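Pludutano Folding Bench: Frequently Asked Questions

Last updated 9 January 2023

What is the Pludutano bench?
A two-arm workstation for handling cloth. It comes as a kit: a table, a black rail structure around the work surface, two arms with grippers, and the control software.

Who is it for?
Small laundries, rental shops and labs that want to try fabric handling without building a cell from scratch. It is not meant for high-volume lines. If you need that, ask us about the Jekenholm line.

What kinds of fabric can it handle?
Shirts, towels and light knitwear are supported now. Lace and other open fabrics are in beta, and results vary from piece to piece. Leather and padded coats are not supported.
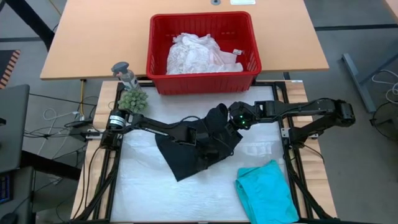 Black fabric and white lace on the bench.

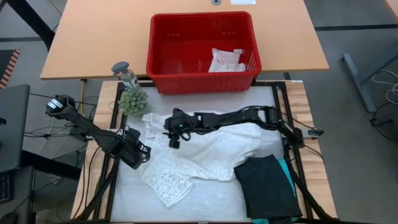

Does the color of the work surface matter?
Yes. We ship a white sheet, which suits most items. If you mostly handle white linens, order the dark sheet as well. Small wrinkles in the sheet are fine.

Where do I put the items waiting to be folded?
Anywhere in reach of the person running the bench. The arms can also pick from a basket if you set its position during setup. Leave the basket in the same spot afterward or you will need to set it again.

How long does setup take?
Plan on 90 minutes with 2 people. Leonie Wyss at our Hallwood office runs a free setup call for new customers.

Can I stop the arms by hand?
Use the stop button. Do not grab an arm while it is powered.

What is the noise level?
You can hold a normal conversation next to it.

Do you rent it out?
Yes. Rental is $900 a month with a 40-day minimum, and delivery is extra. Purchase prices are by quote.

What about spare parts?
Gripper pads and cables ship from Escobedo. Pads ordered before October are the older shape and still fit, but don't mix old and new pads on one gripper.

Can I write my own routines?
Yes. The software includes a record mode and a scripting mode. Scripting needs the full license.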